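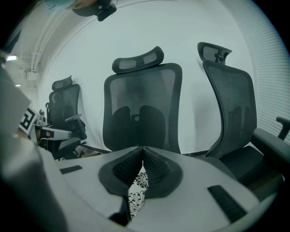 Unit 4: Seating and Small Tables in a Shared Room

Course handout, Facilities and Room Setup
Revised 06/04/2023

Read this before the practical. The exercise sheet is handed out separately and is due at the end of the unit.

4.1 Chairs

A high-back mesh office chair is made up of a base, a seat, a backrest, armrests and often a headrest. Mesh lets air through and does not hold crumbs, but it does hold dust. Vacuum it with the brush head, from the top down, and wipe the armrests last.

When chairs are not in use, line them up along a wall with the backs level. Leave enough space between armrests that they do not rub. Black plastic armrests show scuffs quickly, and scuffs do not come out.

Mixed models are fine in one room if the seat heights match. In the course plan the Randby is the standard chair and the Dravo is the spare. Set both to the same height before lining them up.

4.2 Floors

Wood-look planks are easy to sweep but mark under grit. Sweep first, then move chairs. Roll a chair by its backrest and do not drag it sideways. Cables on the floor should run along the wall. If one has to cross open floor, cover it or tape it down for the time it is needed.

4.3 The round table

A small round table takes up less walking space than a square one of the same width, and there are no corners to bump into. It is a poor place for long-term storage – things pile up in the middle and then move to the rim. Phones, chargers and loose cables are the usual items. Coil each cable separately, tie it, and put it in the drawer unit (the Bitik, in the plan). Keep pens in a cup.
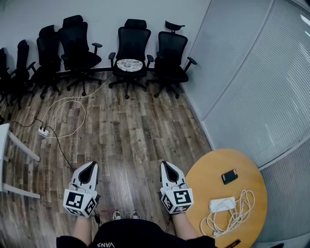 Wipe the top with a damp cloth and dry it right away. Honey-colored finishes show rings, so use a coaster. Check that the table does not rock; if it does, adjust the foot before you put anything back on it.

4.4 Spacing

For the practical, use these figures:

Between table edge and chair row: 100 cm
Between neighboring chair seats: 29 cm
Chair backs from wall: 39 cm

Measure with the armrests in place. Write your results on the Kravchuk sheet, one line per chair, and note any chair that will not hold its height.

Next unit: lighting and blinds. Bring the tape measure again.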